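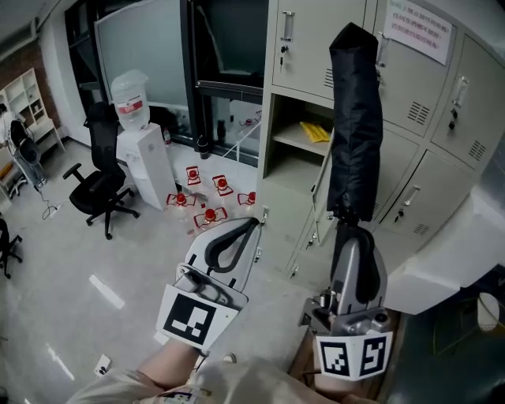
I've been working on the hand-held grippers at the shared workshop since November, mostly in the evenings. Lesego Nkuna does the tracking code and I do the mechanical side. This post covers the finger pads and the marker plates, and a little of what went wrong.

Where it started

The first pair was slow to print and not very stiff. The fingers flexed when I squeezed hard, so the recorded opening was always a bit more closed than the real one. I redid the linkage, which I've been calling Lirent in my notes, and moved the pivot closer to the palm. Each gripper now has a black finger pad and a white marker plate on the front.

Marker plates

The plates are white prints with a black block pattern. Two things to know if you make your own:

Matte stock only. Glossy paper picked up the ceiling lights and we lost the pattern at certain wrist angles.

Leave a wide white border. I trimmed mine too close the first time and had to reprint the lot.

Umbrellas, lockers and other test objects

I like long, thin things for testing because they show any twist in the grip. A folded umbrella held upright is good for this. If the pads aren't meeting squarely it leans right away. Lockers are harder. You have to get in close, the doors are flat and pale, and there's not much for the tracker to hold on to apart from vents and keys. Our longest log that evening came to 3571 samples, and Lesego threw out 1159 of them for bad tracking – most from close up against the doors.

The V notch on the pad does most of the work. The ribs inside it were Ambros Riedl's idea. I had a smooth version before and I'm not going back to it. 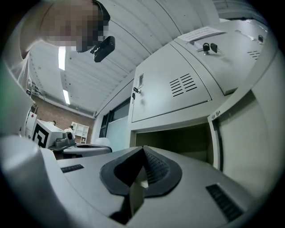

What's next

The wide lens needs a new calibration. Lesego wants 60 views of the board at different distances, and I've done less than half. After that I'll cast a softer set of pads and swap the handle screws for longer ones. The part files need cleaning up before I post them.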